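How to set a simple table for guests at home

1 Sep 2025
By Anežka Slanina

When I moved to Brirnness, I was always nervous before guests came. The food was fine, but the table looked like I forgot it until the last minute. Now I have a small order of work and I follow it every time.

1. Choose the cloth first. Let it hang the same length on both long sides. If it has a pattern, use plain plates. Iron it in the evening before, not one hour before, so you have time to wash out a stain if you find one. 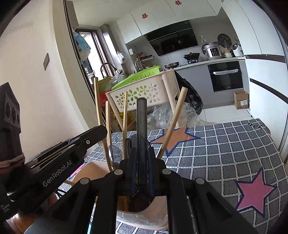
2. Give each person enough room. My table is 1000 mm wide at the short end and I put one guest there, never two. Chairs come after the plates, because it is easier to walk without them.

3. Put out only what the food needs. For soup with noodles I give a spoon and chopsticks. For a roast, knife and fork. Small spoons for dessert can wait in the kitchen.
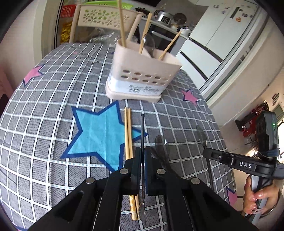 4. Add water and glasses. One jug for every two or three people is good. Fill it just before you call the guests to sit.

5. Keep the middle low. In December I used tall branches, and my neighbor Gregor Morrison had to lean to the side during the whole dinner to speak with his wife. Now I use a short jar with some green from the yard, or only the bread.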